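Stondwood Allotment Association > Meetings > Minutes > May

Minutes of the members' meeting held in May in the Grendov Road hall

The meeting opened at 7 pm. The chair was taken by the vice-chair. Apologies were read out. The minutes of the last meeting were agreed with one change: under "Paths", "lower gate" should read "top gate".

1. Matters arising

The lock on the top gate has been replaced. Members who still have the old key should hand it in at the shed on Saturday morning. The broken pane in the communal greenhouse has not been dealt with and is carried forward.

2. Water

The secretary reported that the water bill for the winter half was higher than expected. A leak was found at the joint behind plot 57 and the supply to that row was shut off until it could be mended. Clelov Plumbing has quoted £700 to replace the whole length of pipe, or £100 to mend the joint only. There was a long discussion. Several members felt the pipe would go again next winter. Others pointed out that the fence also needs money this year. It was put to a vote and the full replacement was agreed.

Members on the lower row asked for notice before the water goes off. Agreed: a notice to go on both gates.

3. Hosepipes

A reminder that hoses may be used to fill butts and tanks but must not be left running unattended. Sprinklers are not allowed on any plot. A member asked for this to be put in the tenancy letter. Agreed.
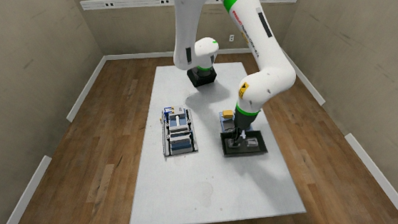
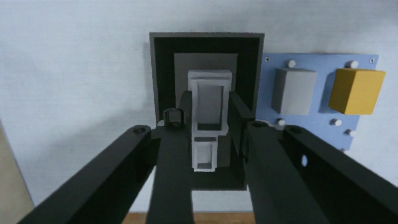
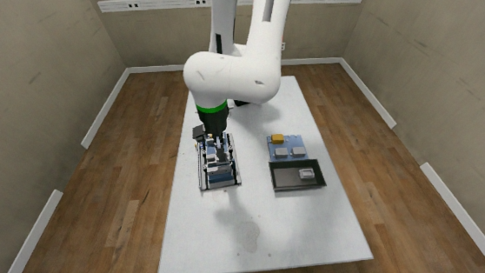
A member asked: when will the water be back on for the row behind plot 57?

The secretary replied that the supply would stay off until the new pipe was in and tested, and that the row should use the tank by the shed in the meantime.

4. Manure and woodchip

The Thammasiri stables can deliver again this month. The load will be tipped in the lay-by, not on the turning circle, as the lorry churned up the grass last time. The limit is 6 barrows per plot until everyone has had a turn. Woodchip is free and there is no limit.

5. Untended plots

Two letters have gone out. One tenant has replied and started clearing. If there is no answer to the other letter by the next meeting the plot will be offered to the waiting list. It was suggested that it be split into two half plots. Left until it is vacant.

6. Any other business

Bonfires: none before dusk, and none at all when the wind is towards the houses. There has been a complaint.

The plant sale needs more tables. Offers to the secretary.

Someone has left a blue fork by the compost bays.

The meeting closed at 8.40 pm.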